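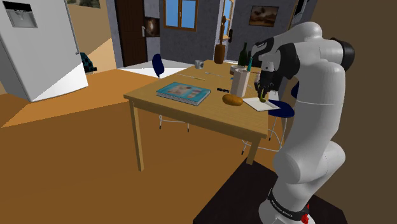

餐桌、白色平盘和机械臂

Fanura 企业文化调查工具 标准版

Fanura 是 Brokance 公司为中型企业做的员工调查工具。它帮助管理者了解,同事们对责任、沟通和信任是怎样看的。很多公司每年做一次满意度调查,得到一个平均分,然后就放在抽屉里。我们希望问题问得更具体一点,比如:“上个月你有没有把一个不同的意见说出来?”

产品内容
题库:509 道题,可以按部门选择
填写时间:每人 20 分钟
人数上限:一个账户 1000 人
报告:按部门和工作年限分开,人数太少的小组不单独显示
语言:中文、英文、意大利文

回答是匿名的,主管看不到单个人的答案。开放题的文字会先去掉姓名,再放进报告里。 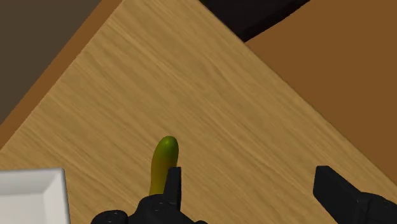

浅色木桌面上的小黄瓜

价格与服务
标准版每年 2325 欧元,包括一次线上的结果说明会。如果需要顾问到公司来主持讨论,请选择 Lo Presti 工作坊,费用另外计算。已经使用 Bostmont 人事系统的客户,可以直接导入员工名单,不用重新输入。

调查建议避开八月,那时休假的人比较多,回收率会低。订购以后,账户在两个工作日内开通。试用版有全部功能,但是报告不能下载。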